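Decision log

A decision log is a written record of the choices made during a project or in the running of an organisation. Each entry sets out what was decided, when, on what grounds and which other options were turned down. Decision logs are used in project management, software work, construction, health administration and local government. They are also called decision registers or decision records.

A decision log differs from meeting minutes, which follow the order of a discussion and may contain several decisions or none. It also differs from a risk register, which lists things that might happen, and from an issue log, which lists problems that are still open. In practice the four are often kept in the same workbook or software program, and small organisations may combine them.

Contents of an entry

There is no single standard layout. Most logs give each entry a number, a date, a short title and the role of the person or group with authority to decide. The body then states the question that had to be settled, the options looked at, the choice made and the reasoning behind it. Many logs add a status field, with labels such as proposed, accepted, replaced or withdrawn.

Entries are usually short. The in-house guide at Pirberg, a furniture wholesaler, sets an upper limit of 300 words and asks staff to attach longer papers separately. Other organisations allow a single line for minor matters and a full page for anything that commits money beyond the current budget year.

An accepted entry is not normally rewritten. If the decision changes, a new entry is added and the old one is marked as replaced, with a reference to the newer number. Corrections to spelling or dates are generally allowed.

What to record

Organisations set their own threshold for what belongs in the log. Common tests include cost, the difficulty of reversing the choice, and the number of teams affected. Coutinho, a freight broker, logs any decision that binds more than 3 departments. Jovik, a maker of scheduling software, leaves the judgement to team leaders but reviews the log every August and removes drafts that were never accepted.

A threshold set too low fills the log with routine matters and makes it hard to search. One set too high leaves gaps, and staff may stop consulting it. Decisions to do nothing, or to put a question off, are often left out even where the rules call for them.

Uses

The main use is reference. Staff who join a project partway through can read why a supplier was dropped or a design changed without having to ask those who were present. Logs are also used when a project is handed to another organisation, and in disputes over who approved a change.

A second use is review. Some organisations return to selected entries after a fixed period and compare the expected result with what happened. Fladetti, a training firm, offers a one-day course in which participants work through 50 sample entries and sort them by the quality of the reasoning recorded, leaving the result aside.
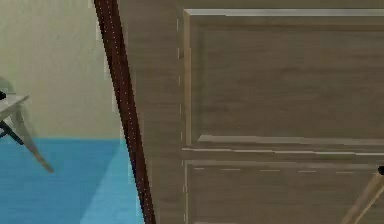 Reviews of this kind are commonly held 6 months after the decision. A shorter period may not allow the effects to show, while a longer one increases the chance that the people involved have moved to other work. The review is either added to the original entry as a dated note or kept in a separate file.

Limitations

Decision logs depend on regular upkeep. Entries written weeks after the event tend to leave out rejected options and to present the reasoning as tidier than it was. Staff may also write cautiously if they expect the log to be used in judging their performance.

Access is another difficulty. A log open to all staff is more likely to be read, but matters involving pay, legal advice or tenders may have to be kept elsewhere - and a log split across several places is harder to keep complete.

See also

Action log
Change control
Issue log
Minutes
Risk register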